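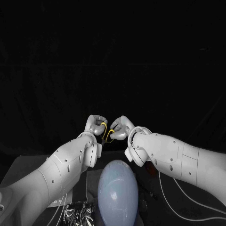 How to Set a Black Table for a Small-Object Show

Small-object theater is a show in which a thing you could find in a kitchen drawer becomes the lead actor for a few minutes. It costs very little and it fits in a hatchback. Most of the bad ones I've seen went wrong before the first line was spoken, when someone put a brown prop on a brown table in front of a bookcase and hoped for the best.

I've been hanging the same curtain in the back room of the Rollberg for long enough to have opinions about it. Here they are in working order.

What you need

A table, any table, 40 inches wide or more.
Matte black cloth for the top, big enough to hang to the floor in front.
A black curtain 12 feet wide, and something to hang it from.
Safety pins. More than that.
A lint roller you are not fond of.
Two lamps with shades or flaps.
Three or four props.

1. Hang the curtain first

Do it before the table goes in, or you will spend the evening leaning over furniture with your arms up. Start from the middle and pin outward. The bottom should fall behind the table and well below the tabletop, so no strip of wall peeks through. Folds are fine. A curtain stretched flat shows every crease it picked up in the bag, and if you try to iron it while it's hanging you'll learn something about polyester.

2. Dress the table

Lay the cloth, smooth it, walk to the back row and look at it. If it shines, turn it over. If it still shines, you bought lining fabric, and so did I the first time. Pin the corners underneath. An audience at the Zistholm spring fair (this was March, in a tent, with wind) once watched my whole set slide slowly into my lap, and they rated it the best part.

Roll the lint off last. Then roll it again, because you leaned on it.

3. Choose props by color and outline

You want things people can name from the back row before you've touched them. Bright beats tasteful. Scissors are a gift if the handles are yellow, since the two loops do nearly all the acting: upright they're a face with big round eyes, sideways they're a bicycle. Scissors with black handles are a small floating blade, suitable for a different sort of evening.

Give each prop one job. The scissors threaten. The balloon worries. The cloth gets to be everybody else.

4. Rehearse the cloth until it stops being laundry

White cloth is the hardest prop on the table and the one beginners leave for last. Held up flat it's a sheet. Crumpled, it can be a cloud, a ghost, a bad letter or somebody's aunt, but it has to be crumpled on purpose. Bunch it up between both hands and keep it there for a slow count before you move it. People need that time to decide what they're looking at, and they'll usually come up with something better than you had planned.

Use plain cotton. Avoid anything with a hem in another color.
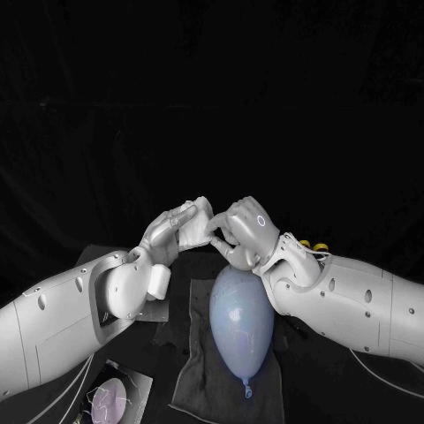 5. Light from the sides

Put a lamp at each end of the table, a little forward and aimed across. Light from the front lands on the curtain and turns your lovely void into a curtain again. Close the flaps until only the middle of the table is lit. When you can't decide between two levels, take the lower one and give your audience a minute to catch up.

Sedard, my partner in these things and the owner of the better lamps, likes a warm bulb. I like a cool one. We use a cool one on my nights.

6. Bring on the balloon

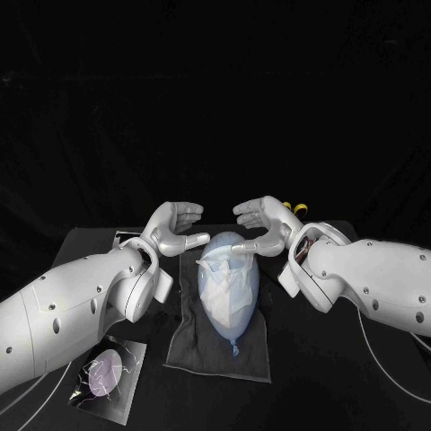

Balloons are cheap, they have no lines to forget, and they will leave you at the worst possible moment. Inflate yours a little short of full so it's softer and less inclined to bounce. Color matters more than size. A light blue one on a dark table, with black curtain behind, is a moon before you've done a thing to it, and with the far edge of the table so hard to pick out from the curtain, it doesn't seem to be lying on much of anything. Work with that. Approach from either side with cupped hands, stop just before touching, and wait. The near-touch gets a bigger reaction than the touch does.

Keep the scissors off the table until the balloon has been on for a while. Then set them down at the far end, quietly. You needn't ever use them. If you do, have a second balloon in your pocket for the encore and warn whoever brought a dog.

7. Run it once with a clock

Nine minutes is plenty. My first version ran much longer and included a prologue about the cloth's childhood.

Pack the curtain rolled, never folded. Count the safety pins if it makes you feel better.

Comments

Þröstur Hallgrímsson
Tried the lamps from the sides as you say and the wall disappeared completely. So did my cat, who is black and was on the table. Second night went better.

poulain_puppets
I bought 200 safety pins after reading this and ran out. Is velvet worth the money?

Reply from the author
Velvet is beautiful and collects hair from people in neighboring towns. Try it on the table only.

Marguerite
The balloon left. Good show otherwise.

More from the back room

Shadow Hands for People With Short Fingers
A Curtain Rail From Two Broomsticks
Making a Paper Bag Look Sorry
Which Spoon Can Carry a Monologue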